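Protective Packaging, Unit 3: Choosing and Fitting Foam Inserts
Erkbridge Technical Centre – course handout

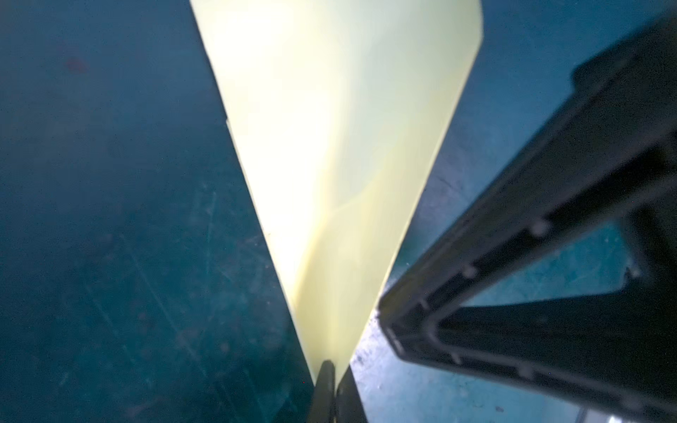 Leonie Marwick

Read this before the March workshop and bring it with you.

An insert has two jobs. It stops the item moving inside the case, and it slows the item down when the case is dropped. A tight fit deals with the first. The second depends on the foam's density, its thickness and how much of the item rests on it.

Open-cell and closed-cell
Open-cell foam is soft and takes up water. Use it in lids and for light goods kept indoors. Closed-cell foam is firmer, keeps water out and holds a cut edge well. Most of our bench work uses closed-cell.

Bearing area
Divide the weight of the item by the area it rests on. If the load is too high, the foam flattens and the item hits the case wall. If it is too low, the foam hardly gives at all and the shock goes straight through. A heavy item on a small base needs a spreader board – see the worked sheet for the Skavis pump.

Cutting
Mark out from the item itself, as drawings often leave out handles and cable exits. Cut pockets 2 mm under size in soft foam and to size in firm foam. Leave at least 11 mm between pockets. Add finger slots wherever the item sits flush.

Drop test
Drop the packed case from 100 cm on to a flat base, one corner and one long edge – 3 drops in all. Open it after each one and write down any movement.

For the workshop
Finish the bearing area sum for the Pumunora lamp and sketch your pocket layout at full size.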